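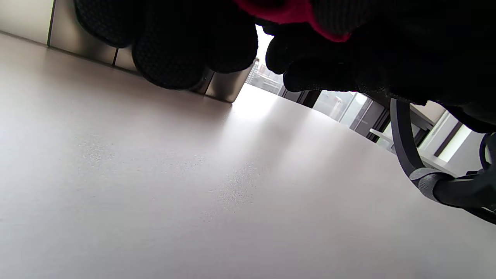

Subject: Re: [ramblers] Packing for Drovholm – how much is too much?

On 12 March 2026, the Sutton end of the list wrote:

> Dear all,
>
> September seems a long way off but the hut at Drovholm wants its
> deposit, so I suppose we're going. This will be my first trip with
> the group and I have questions.
>
> I own a pack the size of a refrigerator (80 liters, it was on sale).
> Is that all right? I'd rather carry too much than be cold. My list
> so far runs to a page and a half and I haven't started on food.
>
> Also, is there anywhere to dry things at the hut, and does anyone
> bring a pillow?
>
> Thanks, and sorry if all this has been covered before.

It has been covered before, every year, and every year we learn nothing, so please don't apologize.

The pack is fine. The trouble with an 80-liter pack is that you will fill it. I had one of my own for years and carried it over the top at Skeltley, which the sign says is 2,039 feet, and I can tell you that every one of those feet was spent thinking about the second sweater. If you already own the big one, bring it, but pack it at home, walk to the end of your street and back, and then take out whatever you were cursing.

The hut has a stove and a line over it. The stove works. The line is about as long as a bed and is fought over by everyone who got in before you, so plan as if it weren't there. As for pillows, yes, people bring them, and they are mocked at supper and envied by midnight.

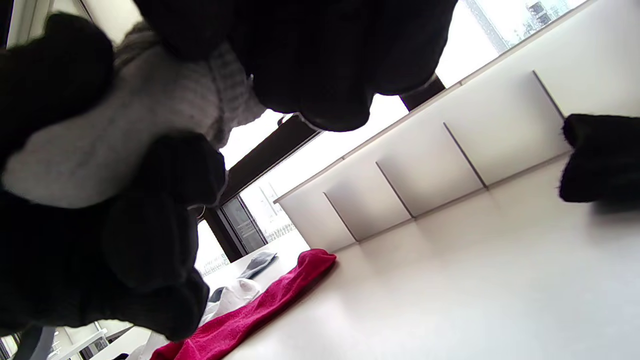
Clothes are where most of the weight goes, and most of it is fear. You picture yourself wet, so you pack a spare, and then you picture the spare wet. My rule is to be generous with small things and stingy with large ones. A bit of knitwear like the gray-and-white piece, with the ribbed edge, bunches up until you can close a gloved hand on it, and I'd carry extra of those all day before I carried a second pair of pants. The pants you're wearing will dry on you by lunch. If they don't, you'll have other complaints.

Since you sent a list, you get one back. It's the one I use, with the parts I ignore left in.

1. Boots you have already worn. If they're new, wear them to the grocery store, to work, and to any social event that will have you. I broke in a pair on the long climb out of Ponce once and came down the other side in camp shoes, with the boots hanging off my pack like game.

2. A rain jacket that has been rained on. Stand in the shower in it. You'll feel like a fool for 2 minutes, which compares well with feeling like one for 4 days.

3. Something warm for sitting still. Walking takes care of itself. It's the half hour after you stop that gets you, when everyone else is unlacing and you're standing around holding a pan. A hat does more good than its weight would suggest, and so do gloves

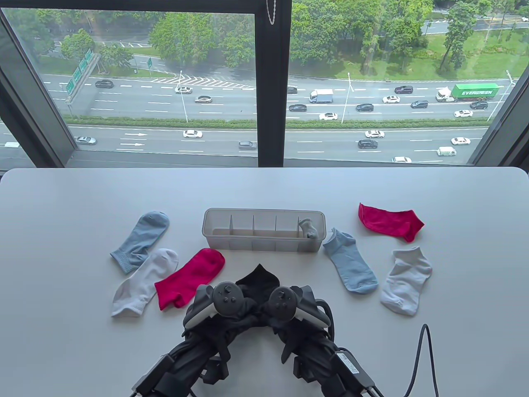

– and I mean plain knit ones, even in September, because the mornings up there haven't read the calendar. Keep them in a pocket you can reach without taking the pack off. I keep mine at the very bottom, under the food, and have done so for years.

4. Small stuff, kept apart. Dry socks in one bag, dirty socks in another, and never trust yourself to tell which is which in the dark. Lay the lot out on a table the night before and roll each one up. The tidier members of this list do it in a divided box at home, a sock to a slot, and then empty the box into a bag. I've started doing it too and have told no one until now.
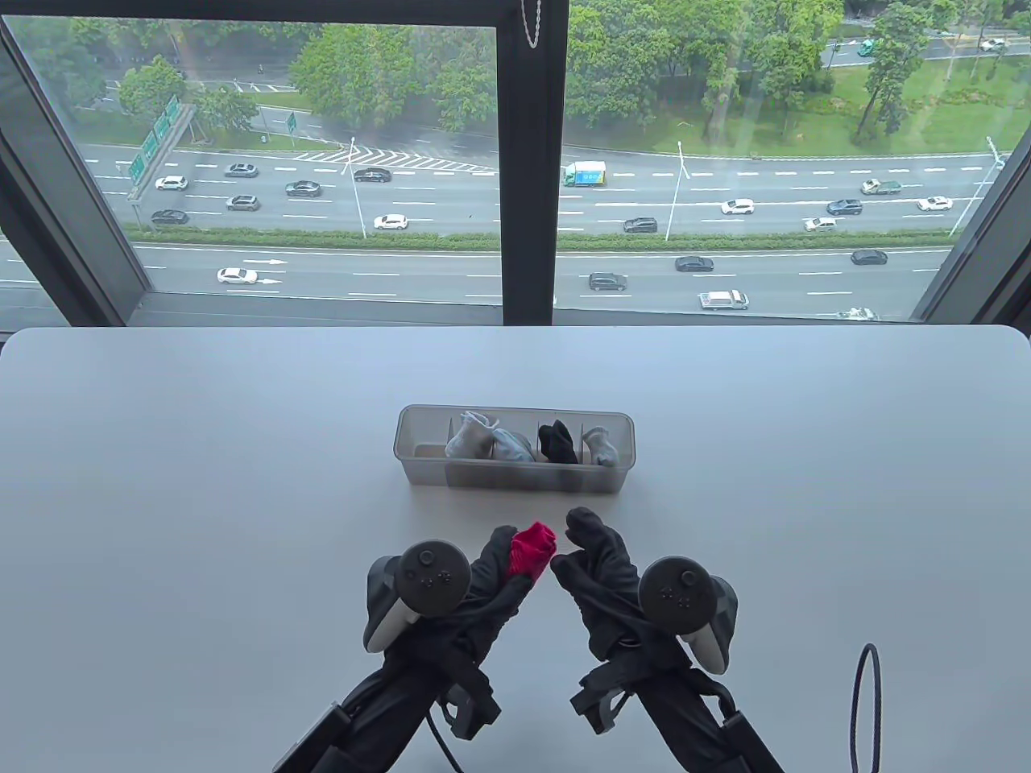 5. Food. Less than you think for lunch and more than you think for supper. Please don't bring a can of anything unless you're prepared to share it. The hut has pots but the lids went missing some time ago, and the plates are the kind that bend.

6. A headlamp, with batteries in it that you bought this year. The outhouse is further off than the map lets on, and the path has a step in it that has met most of us personally.

7. Earplugs. I snore. I'm told it carries.

8. One thing you don't need. A paperback, a flask, the pillow. I've seen people get their packs down to nothing and spend the whole evening looking at someone else's chocolate.

On the deposit: send it before you've thought too hard about item 6. We usually share cars from the Sutton lot, so say on the list if you have room or want some, and say how big your pack is, as that will decide who you ride with.

If anyone still has my stove from the Skeltley trip, I'd like it back. The blue bag too.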